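Ticket: Small-items takes rejected as "no grasp", and rejected takes missing from shift totals
Opened by: Gerrit Pillay, floor lead, Zirkholm
Product: Irport upload and review
Priority: Normal, changed to High
Status: Closed

8:10 am, Gerrit Pillay
Since the update we are getting a lot of rejects on the small-items job (pick up loose things from the bed, put them in the box). The reason given each time is "no grasp found". The other jobs, folding and shelf stocking, are going through as before.

Count for the job so far: 184 takes uploaded, 126 accepted, 43 rejected, the rest still in the queue. Before the update we hardly saw this reason code.

Two problems from our side. One is the rejects. The other is that a rejected take disappears from the operator's shift total, so people who worked a full shift are showing as short. Please look at both.

8:45 am, Support
Thanks. Please send:
- the pad type on the grippers
- whether the opening was zeroed at the start of the shift
- whether the rejects come from one gripper or several
- which objects are in the rejected takes

9:20 am, Gerrit Pillay
Textured blue pads on all of them. Zeroed at start of shift, and it's on the sheet with initials. Rejects come from every gripper on the job, so I don't think it is one bad unit.

Objects are mostly the flat or slim ones. Stills from the small-items setup:

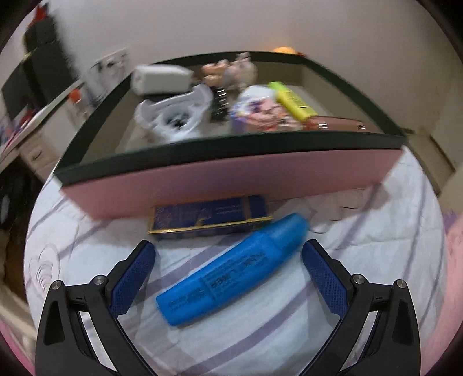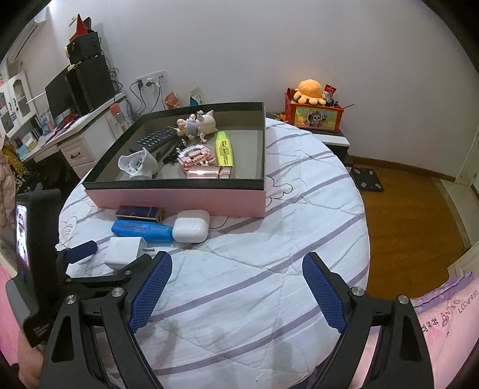
The operators say they are doing the job the way they were taught. Come in with the fingers open, one each side, close, lift, carry over the rim, let go. I stood next to two of them this morning and that is what I saw. I would call those good takes.

9:50 am, Support
Understood. I have passed four of the rejected takes to the review team. In the meantime, can you try the following on one gripper and tell me the result:

1. Close the fingers fully with nothing between them and hold for a few seconds.
2. Open fully and hold again.
3. Record a short take with something thick, then one with something thin.
4. Upload both under the test label so they don't count toward the job.

10:35 am, Gerrit Pillay
Done. Thick one accepted. Thin one rejected, "no grasp found". Repeated with a second gripper and a different operator and got the same thing.

So it looks like the check believes the gripper is empty when it closes on something thin.

11:05 am, Support
That matches what review found. The update added an automatic check that reads the finger opening. If the opening goes below a set value, the check decides the fingers closed on nothing and fails the take. The value was set using the shelf-stocking job, where everything is bulky. It should have been set separately for small items.

Workaround until it is fixed: mark small-items takes "manual review" before uploading. They will take longer to come back but will not be failed by the check.

11:20 am, Gerrit Pillay
OK, will do. Who does the manual review? If it comes back to my people I need to know, as I have no spare hands.

11:30 am, Support
Normally the site does it. I can ask for it to be done here today.

11:40 am, Gerrit Pillay
Please ask. And please don't lose the second part of the ticket. Some background so whoever picks it up knows why I keep bringing it up.

Most of this crew were packers. When the Strömberg arms went in on the packing line, Wirnier offered them this work in place of the old stations. They show the task with a gripper in hand and the arms are trained from that. Most people said yes. The work is lighter on the back and there is less walking. It is harder on the wrist, and you have to pay attention in a way you didn't have to when you were packing.

In packing, a box was a box. You finished it and it counted, and if something was wrong with it a person came over and told you. Now the count comes off a screen. One of my operators worked the whole morning yesterday and the screen gave her credit for about half of it. She asked me what she had done wrong and I could not tell her. The number also goes into her monthly review, so it matters beyond this job.

I have no complaint about takes being checked. Bad takes have to come out or the arms learn bad habits. I want the operator to see the reason, and I want the time they worked to be on the record whether the take passes or not.

12:15 pm, Support
Thank you, that helps. I have split the second part out and raised the priority on both. Manual review will be handled by us for today and for the next shift.

2:30 pm, Support
The limit for small items has been lowered and the 43 rejected takes were run again. 18 passed straight away. The remaining ones were looked at by a reviewer. Most were fine and have been accepted. A few stay rejected because the object was dropped outside the box or the recording stopped before the release. Reasons are now written out in the notes on each take.

Please have one operator record a few takes with thin objects and confirm.

3:10 pm, Gerrit Pillay
Confirmed on three grippers. Thin objects accepted. I have told the crew to stop using the manual review mark.

I went through the ones that stayed rejected with the operators. They agreed with all but one. That one the reviewer says was dropped, and the operator says she set it down to get a better grip and picked it up again. I watched it and I think she's right. Can it be looked at again?

3:25 pm, Support
Looked at again and accepted. A set-down and second pick is allowed on this job. I have added that to the reviewer notes.

3:40 pm, Support
On shift totals: the screen will now show two numbers, takes recorded and takes accepted. Hours come from the time the operator is signed in and no longer depend on either number. Totals from the update onward have been recalculated. Please check a few against your paper sheets.

4:20 pm, Gerrit Pillay
Checked against the sheets for everyone on small items. Hours match. Takes recorded match except for one operator who is one over, and that was one of the test uploads from this morning. Please take it out.

The monthly review still pulls the accepted number only. I have raised that with Wirnier directly, as I understand it isn't an Irport setting.

4:35 pm, Support
Test upload removed. Correct, the monthly review is set up on the Wirnier side. We can supply both numbers in the export if they ask for them.

OK to close?

4:40 pm, Gerrit Pillay
Yes. Please send notice before the limits are changed again, at least one shift ahead, so I can tell people before they start.

4:45 pm, Support
Zirkholm added to the notice list for changes to review limits. Closing.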